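4.2 Learning the deck in Jirno

We were delighted by how quickly newcomers took to Jirno, the two-player card game at the center of this study. Our 40 players had never seen it before June, and over the testing period they finished 855 matches between them, far more than we had asked for! Each match was logged turn by turn, so we could follow a player's habits from the first clumsy draw to the last.

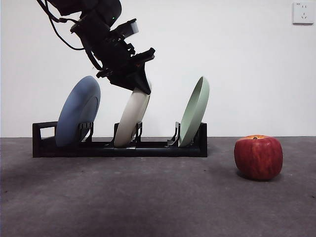
Figure 2. Gripper at the rim of a plate in a dish rack.

The richest moments came from the Stekevov rule, which lets a player trade a whole hand for one card from the discard pile. Beginners hardly touched it. Later on they used it boldly, often when they were ahead, and that surprised us (we had expected it to be a rescue move for players who were losing). Manríquez decks, with their many cheap cards, seemed to invite this kind of daring.

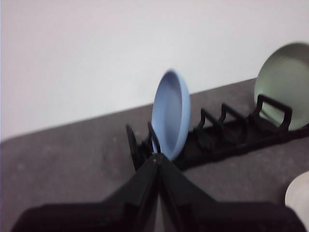
Coneo decks told a different story, and a lovely one. Their owners held on to cards for much longer, traded late, and then played several strong turns in a row. Match length went up, yet players rated these games as the most fun of all. We return to the ratings in Section 5, where the two deck types are compared by opening hand.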